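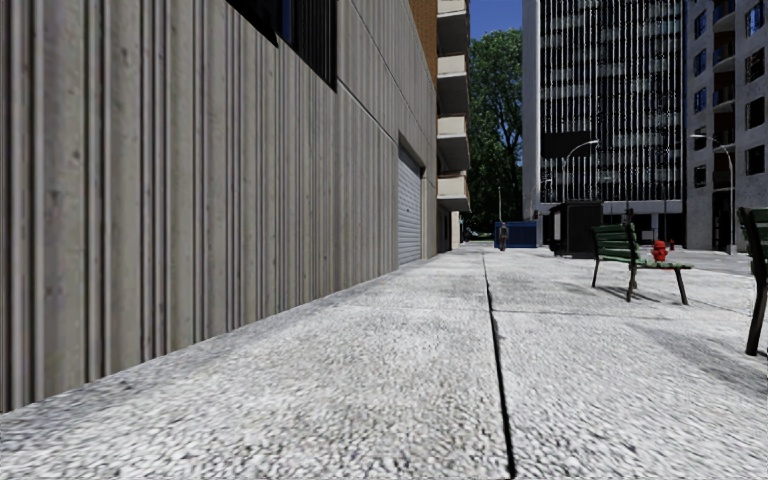
My mother-in-law, Safta Zamfir, has had pain in both knees for years, and in December she rang to ask what I thought of turmeric capsules. A woman at her church had been taking them and was walking without her stick. I said I would read up on it and ring her back, and I ended up with more notes than would fit in a phone call, so I'm putting them here.

I should say that I'm not a doctor. I used to work behind the counter in a chemist's and I know how to read a label, and that's the extent of it.

The part of turmeric people are interested in is curcumin, the stuff that makes it yellow. There isn't much of it in the spice jar. A teaspoon in a curry is pleasant but it won't give you anything like the amounts used in studies. The capsules are made from concentrated extract. The ones Safta had been shown were sold under the name Prillier, with 400 mg of extract in each, and the leaflet suggested two a day. A second lot I looked at, from a firm called Skomex, gave the weight of plain turmeric powder on the front and the extract in small print on the back. If you compare them by the front label you will think the Skomex ones are much stronger.

There have been a fair number of trials on knee arthritis. Many are small and short, and they don't all use the same product, so it's hard to add them up. Several found that people taking curcumin had less pain than people taking a dummy pill. Some found it did about as well as ordinary anti-inflammatory tablets over a few weeks. None of the ones I read showed that it repairs the joint, whatever the adverts say.

Curcumin is also poorly absorbed. Most of it goes straight through you. Manufacturers get round this by adding black pepper extract, which helps more of it into the blood. The trouble is that the pepper extract can do the same for some medicines, and there have been reports of liver damage in people taking the high-absorption kinds. It's rare, but it is the thing I would want to know before starting. Yellow skin, dark urine or itching all over means stop taking it and see a doctor.

The other worry is blood thinners. Safta takes warfarin, and she hadn't mentioned the capsules to anyone at the surgery because she thought of them as food. I asked her to speak to Ruxandra Barbu, the pharmacist at the Tenville health centre. Ruxandra told her not to take them with warfarin, and went through the rest of her tablets while she was there. The call took 14 minutes and cost nothing.

So she isn't taking them. She has gone back to the leg exercises the physio gave her, which she admits she had stopped, and she uses a gel on the worse knee after checking that with Ruxandra too. Some days are better than others.

The unopened tub went back to the shop for a refund. She still puts turmeric in her rice, and Ruxandra had no objection to a pinch of it in cooking.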